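Cusance Alert Receiver: Set-up Guide
Section 5: Getting public safety alerts at home

Last revised 2024-07-26

By now your Cusance receiver should be plugged in, charged and showing a steady green light. If it isn't, go back to Section 4 and finish the charging steps first. This is the part where the box starts earning its place: you'll tell it where you live, choose which warnings you want to hear and run your first test. It's great fun the first time it talks back to you!

You will need:
The receiver and its stand
The access card from the lid of the box
Your postcode
A phone or computer with a Givard account (see Section 3)

5.1 Choosing a spot

1. Pick a room where people spend time in the evening. Kitchens and hallways work very well.
2. Stand the receiver upright with the speaker facing into the room.
3. Keep it 2 metres or more from a microwave oven, a cordless phone base or a wireless router.
4. Pull the aerial out to its full length and turn it until at least two signal bars show.
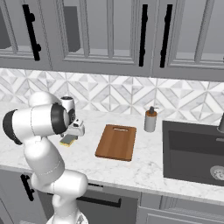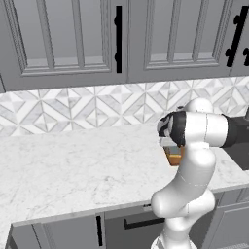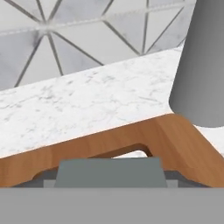 Note: Thick stone walls and foil-backed insulation weaken the signal. If you only get one bar, try an upstairs windowsill before you order the booster aerial. Moving the receiver by the length of your arm can make all the difference – do try it.

Caution: Never stand the receiver on a radiator or a boiler casing. The battery is not made for heat.

5.2 Setting your area

1. Press and hold MENU until you hear two beeps.
2. Turn the dial to AREA and press it once.
3. Enter your postcode with the dial, pressing after each character. To go back one character, press BACK.
4. Wait while the receiver finds your nearest police district. The name appears on the bottom line of the screen.
5. If the name is right, press OK. If you live near a boundary you may be offered two districts. Choose BOTH and you'll get notices from each.

Note: The receiver can store up to 5 areas, so you can add a parent's town, your workplace or a child's university. Each gets its own number on the screen, and you'll soon know them by heart.

5.3 Choosing your alerts

Alerts arrive in four levels. You can switch each one on or off, apart from the first.

Level 1, Immediate danger. Includes instructions to stay indoors or leave an area. Always on, always at full volume.
Level 2, Wanted or missing person. Sent when officers are asking the public to look out for someone nearby.
Level 3, Road closures and cordons.
Level 4, Community notices, such as property marking days and changes to station front desk hours.

1. From the MENU screen, turn the dial to LEVELS.
2. Move to the level you want to change and press the dial. A tick means on.
3. Press OK to save.

We suggest leaving Levels 1 to 3 on for your first month. Level 4 is a lovely way to find out what goes on locally, but it can be chatty, and you may prefer to read those notices in the Givard app.

Caution: A Level 2 alert is a request for information only. Do not approach, follow or photograph the person described. Ring the number read out at the end of the message. If someone is in danger, call the emergency services straight away.

5.4 Running your first test

1. Press and hold TEST until the light turns amber.
2. Let go. You'll hear a rising tone and then the voice, which we call Flavia, reading a practice message.
3. Listen for the four-figure code at the end. For the built-in practice message it is always 1141.
4. Enter the code with the dial and press OK. The light turns green again and TEST PASSED shows on the screen.

If you hear the tone but no voice, check that VOICE is ticked under SOUND. If you hear nothing at all, make sure the headphone plug has been taken out. It's a very easy one to miss.

Note: The rising tone is loud on purpose. Warn anyone asleep in the house, and move pets into another room for the first go.

5.5 Replaying and clearing messages

1. Press REPLAY once to hear the latest alert again.
2. Press it twice for the one before, and so on.
3. To stop a message part way through, press BACK. The text stays on the screen until the alert is cancelled.

The receiver keeps 3000 messages and then writes over the oldest. Anything you mark with the star button is kept until you remove the star yourself.

When an alert ends, you'll hear a falling tone and Flavia will say "stand down". Please wait for this before you act on anything you've seen on social media. Old alerts are often shared again long after the matter is closed, and the date on your screen is the quickest way to check.

5.6 Linking a second receiver

Owners of the smaller Rajan bedside unit can link it now. Put both units in the same room, press LINK on each and wait for the matching beeps. The Rajan copies your areas and levels, but its volume is set separately, using the wheel on its side.

Note: Rajan units bought before January need a software update first. Follow the steps in Section 8, then come back to 5.6.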